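October 15, 2024

Second day on the bedspread jobs. Started at half past eight with the hand-held gripper and did 20 takes before tea. The job is to pick up a piece of cloth, carry it clear and put it down flat. My wrist is better than last week but the thumb is sore from the trigger.

Woo-jin Koo rang from Vulonstead to say the last batch was too quick. He wants a full stop before the jaws close and another after they open. I had been rushing.
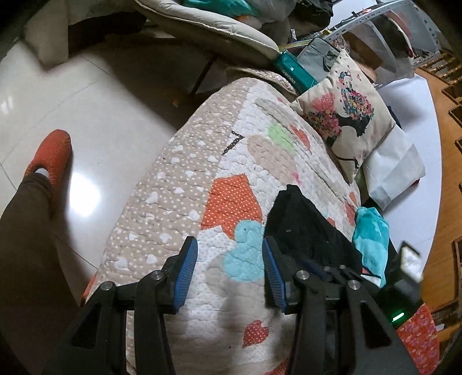
Dark cloth is still the hardest. I can't judge where the fold starts, so I come in low and sometimes catch the quilt as well. Threw out 2 takes for that. Ro-un Han says to leave a few slips in, as long as I recover from them, and Woo-jin says take them all out. I shall ask them to settle it between them.

The total stands at 1,555. Uploaded after lunch, slow as usual. Soup for supper. Cushions tomorrow, then the Drulcombe visit.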